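Fellthorpe Robotics Short Course
Unit 3: Teaching by demonstration
Notes prepared by Mitra Zarei

Two ways to show the task

In kinesthetic teaching you hold the arm and move it through the job while the joint encoders record. It suits single arms and slow motions. It suits multi-fingered hands badly — you would need more hands than you have.

In teleoperation you stand away from the robot and drive it with gloves, trackers or a leader arm. The robot's own cameras record what the policy will later see, and your body stays out of the view.

What gets stored

Each demonstration is a list of time steps. A step holds the camera images, the joint positions and the commanded action. Keep the command and the measured position in separate fields. They differ during contact, and the difference carries information about force.

How many demonstrations

For the lab, each pair records 40 demonstrations of one task. Vary the start positions of the objects between runs. Discard a run if the operator stopped to think for more than 3 seconds, and write down that you discarded it.

Tabletop tasks with two hands

Decide before recording which hand acts first and which one waits. Operators who change their minds between runs produce data that averages into a motion neither of them made.

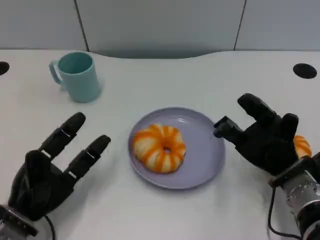
Sebastián Sepúlveda adds that new operators should practice for a full session before anything is saved, as their first runs are jerky and the policy copies that too.

Reading for next time: the Clirov glove manual, calibration chapter.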